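Proyecto Zerkadik: informe de avance para la Fundación Van Wijk
Periodo de enero a junio

Cerramos el semestre con muchas ganas de contar cómo va el programa de cocina y panadería para barrios, que arrancó en el local de Dukau y desde abril funciona también en Rorlow. La respuesta ha sido mejor de lo que nos atrevimos a poner en la solicitud, ¡y eso que éramos optimistas!

Talleres y participación

Hemos completado 9 ciclos de formación, con 248 personas inscritas entre las 2 sedes. En total se han servido 2.232 menús en las comidas abiertas de fin de ciclo, preparados enteramente por los grupos. El taller de masas madre sigue siendo el más solicitado y tiene lista de espera hasta octubre. En Rorlow costó más llenar el turno de mañana, así que en mayo lo pasamos a las seis de la tarde - y el grupo se completó enseguida.

También estrenamos el módulo de legumbres y conservas, que pedían sobre todo las familias con niños pequeños. Las recetas se probaron antes con el equipo docente y ya están reunidas en un cuaderno de uso libre.

Equipamiento

La partida de material está ejecutada casi por completo. Se han comprado dos hornos de convección, una amasadora y el menaje básico de Rorlow. Para amasar y cortar hemos optado por tableros de madera clara, hechos de varias piezas unidas, que resultan muy agradables de usar. 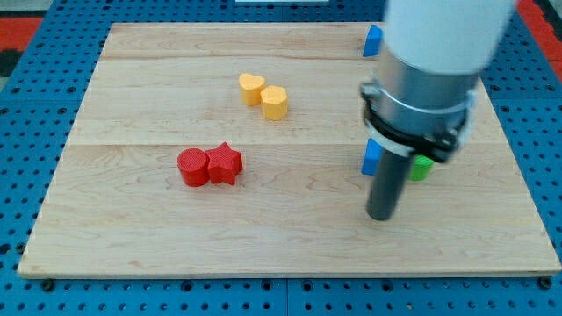

Próximos pasos

En septiembre empieza el curso de iniciación profesional, con prácticas en obradores de la zona. Queda pendiente la revisión de la extracción de humos en Dukau: el presupuesto recibido supera lo previsto y proponemos cubrir la diferencia con el remanente de transporte. Agradeceríamos una respuesta sobre este cambio antes de agosto, para poder hacer la obra con el local cerrado.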